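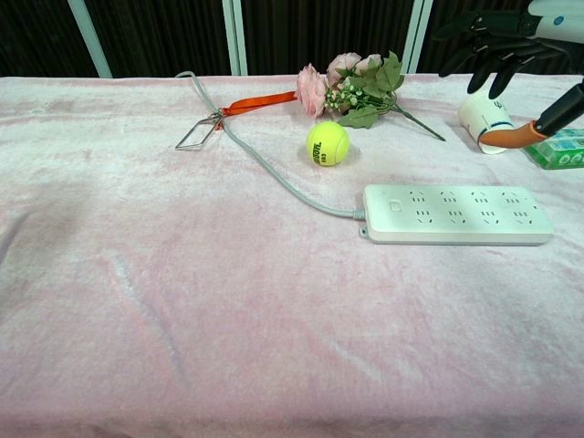 Plush blanket as a table cover: how do I get rid of the marks and the crease?

I use a pale pink plush blanket on my display table because it looks softer than a tablecloth. It goes patchy as soon as anyone touches it, light in one spot and dark in the next, and there is a fold line I can't get out. The tag says polyester, 300 gsm. Can I iron it?
Posted by Leonie Vogler, 28th May

bikley_stitch
Don't iron it. Polyester pile flattens and goes shiny under a hot plate and it won't come back. Hang it up, hold a steamer a few inches off the back side and let it dry before you move it. I did mine in January and the crease was gone after two passes.
The patches are only the pile lying in different directions. Once the blanket is on the table, brush it all one way with a soft clothes brush. Start at the far edge and pull toward you. Heavy things leave dents, so lift them when you move them and don't drag.
14 people found this helpful

Tiedemann
Tumble dryer on low with a damp washcloth, 10 minutes. Works for me.

drovolell
Roll it on a cardboard tube when you store it and you won't get the fold line again. Also clip it under the table at the corners if it slides. Mine slid all the time on a plastic top. I can't help with the patches, I gave up and bought a flat fleece one.
2 people found this helpful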